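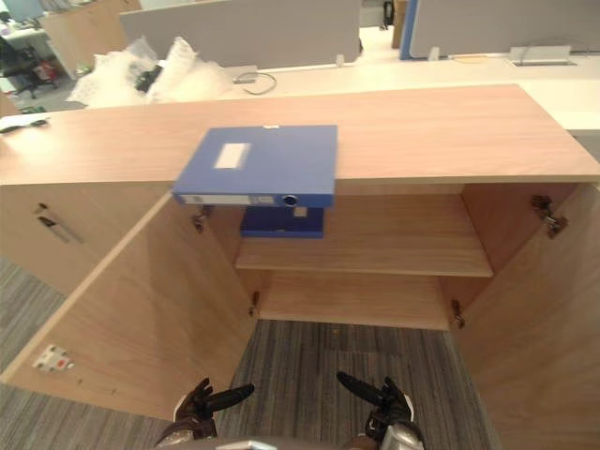 According to Marisol Correa, the paperless office was a sales pitch first and a forecast a distant second, and the record gives little reason to disagree.

The paperless office is a workplace in which paper records are replaced by electronic ones. Supporters claim lower costs and faster retrieval. Evidence for either is thin, and much of it comes from firms selling the software.

Critics point to Gavider, an insurer that declared itself paperless in October. A review dated 2 Mar 2021 found 1,126 files still kept on paper, 394 of them opened after the change. Staff at 19 branches were printing scanned forms to check them. The company disputed the method, though it offered no figures of its own.

Box files, ring binders and cabinets remain ordinary office supplies.

See also: Records management; Filing cabinet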